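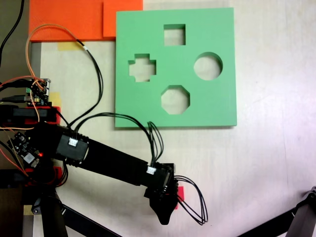 Search this site Search Go

Shape boards, sorting trays and other things sold to us as educational

February 6, 2026 by Rasha Obeidat

I have never been convinced by shape boards. You get a flat board with holes in it, a few blocks to go through the holes, and a leaflet promising great things for small hands. The shop at Geltton wanted 295 for a full set last August, and I left it on the shelf. 

Square, cross, circle, octagon. The green board has one hole of each, laid out more or less as a diamond. My quarrel is with the octagon. At arm's length it is very nearly a circle, and I would like to meet the toddler who learns anything from it except bad temper. The cross I'll allow, as you do have to turn the piece to get it in.

We use cookies to remember your settings. Accept Manage

The mint-green board stands on short feet and has a 4 written on the front by hand. Shallow oval hollows in the top, so things would sit in it and not drop through. I prefer this sort, though I doubt it teaches more than an egg box would. The bright red block is a plain rectangle, and I can't see it settling well in an oval.

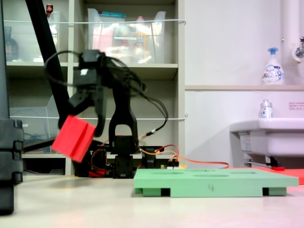 Lambros Karamanlidis wrote in to say that I am too hard on the octagon. His two went straight for it every time and left the circle till last, and he thinks a board with only easy holes gets put away in a week. Perhaps. I'd want to see that with children who weren't being watched by a hopeful father. He also asks if the Inda boards are any better. I've had one in the house, and the pieces stuck.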